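Mover at Warnbridge: break room recordings, data card

Last updated 16 September 2025. Kept by Pongsak Srithong, who is happy to be written to.

What this is
Mover is our humanoid project, and this set holds 600 recordings of it handling drinks at the refrigerator in the small room at Warnbridge. The work began in March with the people on the Sendport packing shift, who used to send one of their own off the line to keep the drinks stocked. We asked them what they'd gladly hand over, and this came up again and again – along with wiping the desk, which we haven't got to yet.

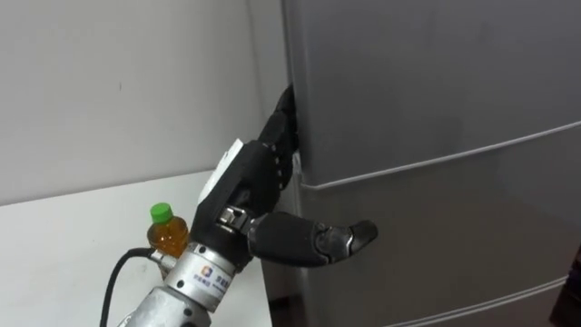
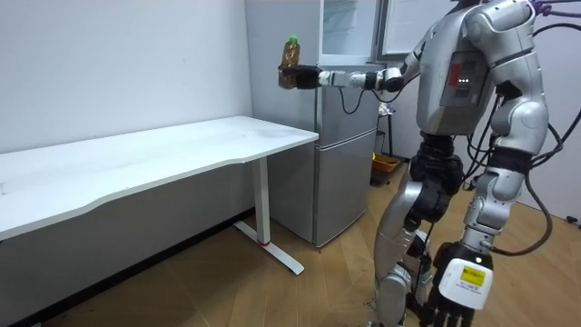 A green-capped bottle, a refrigerator and Mover's black hand.

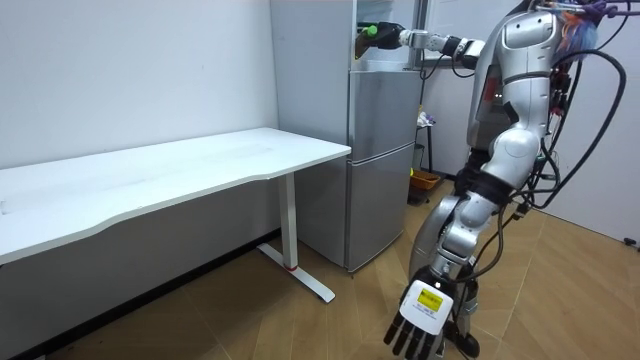 What's in the folders
400 recordings are for training, 100 for validation and 100 are held back for testing. Please leave that last folder alone until you really need it! Each recording has joint positions, camera video and a short note typed by whoever was on duty. The notes are uneven (some people write a lovely paragraph, some write "ok") and we've left them just as they came.

What it changes for the shift
The restocking turn has gone from the Sendport rota, and the person who would have done it stays at the packing bench. Most like that. A few told us they miss the walk, which was a little rest in a long morning, so Thammasiri, who run the site, agreed to add 2 short breaks per shift – we'd ask anyone reusing this work to have that same talk with their own people early on.

Known gaps
One room, one refrigerator, and very few recordings with a crowded shelf.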